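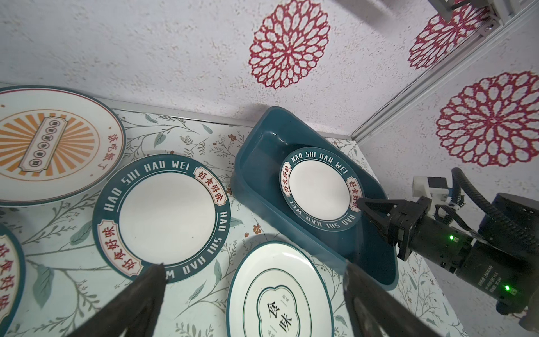 Subject: Re: [cell-upkeep] Plates cell, left gripper drifting again
From: Maricel Dela Peña

Hi Lilibeth, hi all,

Great write-up, and I'm so glad someone else is fussing over fingertips! My replies are in between your bits.

Lilibeth Dizon wrote:
> We're still getting the left arm closing slightly off centre on the
> Zorka cell. I re-zeroed it at the start of the March run and it held
> for 598 cycles, then crept out again. Fingers look fine to me.
> Should I swap the whole gripper?

Please don't swap it yet! We had the same creep on Navarro (two arms, dishes on a patterned surface, one basin) and it was the finger screws. They feel tight by hand and they aren't. Take both fingers off, wipe the seats with a dry cloth, put them back and nip the screws up in turns, a little each side. Then zero with the jaws fully shut. If you zero first and tighten afterwards you'll be chasing it all afternoon, as I did.

> Also, how often do you check the cable on the other arm? Ours rubs
> when it reaches across.

Every 100 cycles, and I love this check because it takes no time at all. Send the arm to its furthest reach over the basin, stop it there, and look at the corrugated cable from the wrist back to the motor housing. You want a nice easy curve up and away. If it's pulling straight, give it more slack at the clip. Ours needed 12 mm and has been lovely ever since. While you're there, look for the two green lights on the wrist.

> Last thing: do you put the basin back in the same spot each time?

No, and I'd leave yours loose too. We tilt it differently between runs and lean a plate inside, so the second arm has to come in at the rim from the side. It's a really good test of the zero, because a plate standing up in a tub shows you a crooked grip much sooner than one lying flat. I keep the teal-rimmed ones for this (HAO SHI HAO WEI round the edge, my favourites).

One more from me: check the bolts on the corner bracket before you blame either arm. Flulletti's rail had worked loose at the top and they spent two days on software, poor things.

Has anyone tried the Rernier finger pads yet? I've got a set in the drawer and I'm itching to fit them, but I'd like to hear how they cope with glazed rims first.

Cheers,
Maricel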